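Mokus, season two: notes on the render change

29th December

I finished the second season of Mokus last night and went back to the first to compare. The studio, Plirkach, changed its renderer between the two, and the difference shows most in cloth and fur.
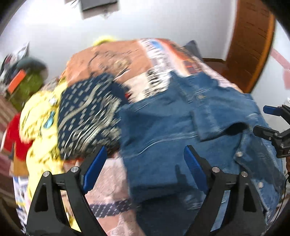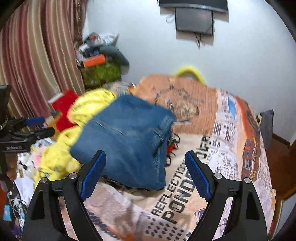

In season one the squirrels have short, flat fur with a fixed highlight. It does not react when a character turns away from a lamp. Season two shades each clump separately, so the tails look softer — and the night episodes are much easier to read.

The cost is in the backgrounds. The harbor set had 449 separate props in season one, according to Jacobus Molefe's production notes from November. The new one has 113. Crowd shots now repeat the same three otters, and the market stalls are painted flats past the second row.

Roksolana Stelmakh directed both seasons, and her timing is the same: long holds, few cuts, hardly any camera shake. Episode 2 of the new season is a good test. Takent falls off the pier in one unbroken shot, and his coat keeps its weight all the way down.

I still prefer the older lip sync. The new one closes the mouth a little late on b and p sounds, mostly in the English dub. I have not checked the original audio yet.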